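Istar Folding-Handle Shopping Basket: Review After Five Months

I do most of my grocery shopping on foot. The store is 8 blocks away, and for years I carried everything home in cloth bags that tipped over the minute I set them down. In September I bought a plastic hand basket from Istar, the same general kind you pick up at a supermarket door, and I have used it two or three times a week ever since.

I paid 11 dollars for it at a restaurant supply store. I also borrowed two others to compare, a Stirau wire basket from my neighbor Waltraud Bauerfeind and a soft-sided Katayama tote with a stiff bottom panel.

Carrying

A rigid basket is harder to carry than a bag when it is full. It bumps against your leg, and you can't sling it over your shoulder. The Istar has a smooth handle with no sharp seam on the grip side, so my fingers don't hurt by the time I get home. With milk, a bag of potatoes and a few cans in it, I switch hands about halfway.

The Stirau is worse in this respect. The handles are thin wire with a short plastic sleeve, and the sleeve on Waltraud's has started to slide. The Katayama is the most comfortable of the three, but eggs and soft fruit get squeezed in it. I have lost enough peaches that way to care.

Loading and unloading

Hard sides make packing simple. Heavy things go on the bottom, bread goes on top, and it all stays put. At home I set the basket on the kitchen table and empty it from there. A handle that stands up gets in the way of this, so I would look for one that folds down.

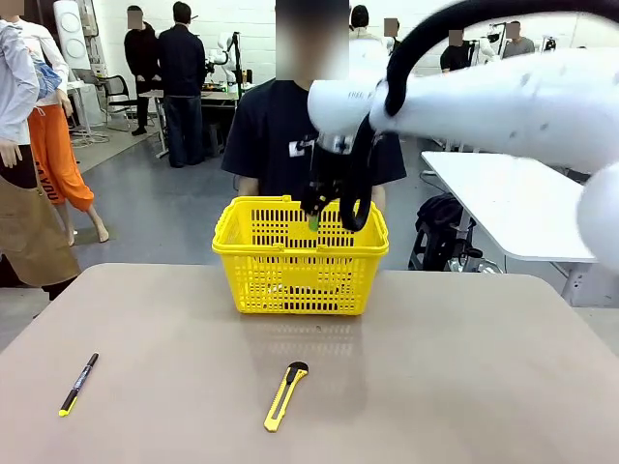

A yellow plastic basket with the handle folded down.

Slotted sides are worth having too. Dirt from carrots and leeks falls through, and you can rinse the whole thing in the tub. The downside is that small things can poke out. Green onions and the ends of twist ties catch in the slots on mine. Loose cherries have stayed in so far.

Cleaning

Warm water and dish soap take care of nearly everything. A leaking package of chicken was the worst of it, and that took a brush and over 20 minutes because of all the edges. The wire basket would have been quicker. The tote has to go in the washing machine with its panel removed, and the panel is a nuisance to get back in.

Storage

A rigid basket does not fold, and in a small apartment that matters. Mine sits on top of the refrigerator and holds onions between trips. My brother-in-law, Dirk Rothe, keeps his in the trunk of his car to stop jars from rolling around, and he says that is the only thing he uses it for.

Wear

There are scuffs on the bottom and one white stress mark near a handle hinge — I noticed it in December and it has not grown. The hinges are a little looser than they were. I would not lift it by one side of the handle.

I would buy the Istar again at the same price. If you take the bus or walk more than a mile, get the Katayama and carry your fruit separately.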